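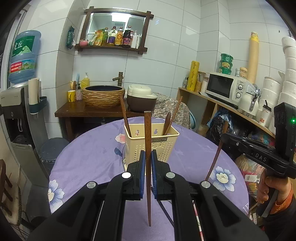

The utensil holder in the middle of the flowered tablecloth.

29/03/2018

Rode one! Finally, after all those months of reading the transit board minutes and squinting at other people's blurry pictures of the test runs, I got a seat on one of the new Mostura electric buses, and I am still grinning about it at ten at night.

I'd planned on going out after lunch, but the tracker showed number 235 on Route 5 at a quarter past seven, so I skipped breakfast, grabbed the thick coat and walked down to the library stop. Missed it by one bus. The one that came was an old diesel with the rattling rear door, and I let it go, which got me a look from the driver. Then twenty-odd minutes of cold feet, and around the corner she came, so quiet that the woman next to me didn't lift her head until the doors opened.

First thing I noticed was the floor. It is flat all the way to the back! The old ones have that step behind the rear door that everybody trips on, and the seats over the wheels where your knees end up by your ears. On 235 the batteries are up on the roof, so there was room to do it properly. I took the single seat just behind the second door, then moved to the very back after the hospital, then moved again up front when a seat opened. I wanted to hear it from everywhere. In the back you get a sort of rising hum when it pulls away and a lower one when it slows, and in front you get almost nothing, just tires and the wipers.

Hill Street was the big test for me. The diesels drop a gear halfway up and everybody leans. We had a good load on, people standing as far as the fare box, and it went up like it was going along the flat. I may have said "wow" out loud.

At the Plirurwood loop we had a layover and the driver let me look at the dash from behind the line. The odometer said 2,968 miles, so it's barely broken in. She said the brakes took her a couple of days to learn. You lift your foot and it's already slowing down, and if you brake the way you would in a diesel, you get complaints. She likes the heater and hates the mirrors. The charge read 71 percent when we pulled in, after the whole early shift, and that was with the heat on. I wrote it on my hand, having left the notebook on the hall table.

The charger at the loop is the Ouazzani one, the tall gray mast with the arm that comes down on the roof. I had hoped to see it work but it still has a bag over the end and orange netting around the base. A man in a hard hat told me the power company has to come back first. He wouldn't guess when. Until then they all charge overnight at the garage, fine for Route 5 but probably not for the long runs out to the county line.

What I keep thinking about is how close we came to not getting these. Skallenix has run the buses here forever and bought from the same builder every time, and the February meeting was half people asking why we should trust a company that had never sold a bus in the state. Fair question! I asked it myself two years ago. But the other bids would have meant waiting another year and a half, and Mostura offered to keep a mechanic at the garage through the warranty. So now we have 13 on order, with the rest coming in through the summer, and I'd guess the other builders are going to be a lot more polite next time.

Gripes, to be fair to the diesels. The stop bell is too soft. The seat fabric is already shiny on the aisle side. The next-stop screen was one stop ahead the whole way back from Plirurwood, and a man with a suitcase nearly got off at the car wash. And there's no rear window, only the route sign and a solid panel, so no more sitting in back watching the street go away from you. I'll miss that one a lot.

Came home on it too, of course. Round trip with the layover was an hour and fifty minutes and I had nowhere to be at either end. Soup for lunch, then I typed up my notes before they washed off.

Want to try it after dark next, to see the inside lights. Must put the notebook in the coat tonight.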